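4.3 Recording a demonstration by remote control

Read section 4.2 (Hand guiding) first if you have not set the payload. The steps below apply to the Vavum arm with the Divura hand controller, both on the real arm and in the simulated cell.

Before you start

Check that the controller is paired and that its battery shows at least 47 per cent. A recording stops without saving if the controller drops out. Close any other session on the same arm.

CAUTION: On the real arm, keep everyone outside the marked area while the enable switch is held. Remote control does not turn off the joint limits, but it does let you drive the gripper into the table.

1. Open Teach and choose New task. Give the task a short name with no spaces.

2. Choose Remote as the input. The speed is set to 27 per cent. Leave it there for your first recordings.

3. Choose a camera view. Fixed 1 and Fixed 2 do not move. Wrist follows the gripper.

4. Press Home and wait for the status line to read Ready.

5. Hold the enable switch and move the controller a short way in each direction. If left and right are swapped, release the switch, open Input and tick Mirror.

6. Press Record. Carry out the task at an even pace. If you need to stop and think, release the enable switch; the pause is trimmed when the recording is saved.

7. Press Record again to finish, then choose Keep or Discard.

8. Repeat steps 4 to 7 until you have at least 3 kept recordings. Change the starting position of the part a little each time.

Note: One recording can hold up to 658 seconds. Split longer tasks into stages and join them under Sequence.

Checking the view in simulation

Load the Pokham cell and press Home before recording. Look at each view you mean to save.
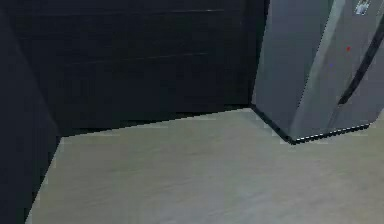
A view used for training should show the gripper and the part from start to finish. If an arm segment takes up a large share of it, open Views, select the camera and use Orbit to move it round. Press Store when you are done. Moving a camera after the first kept recording starts a new set, and the two sets cannot be merged.

Note: The Cuypers import tool resets all stored views. Check them again after each import.

If the arm does not follow the controller

Release the enable switch, wait for Ready and hold it again. If the status line reads Limit, press Home.

Replay is covered in section 4.4.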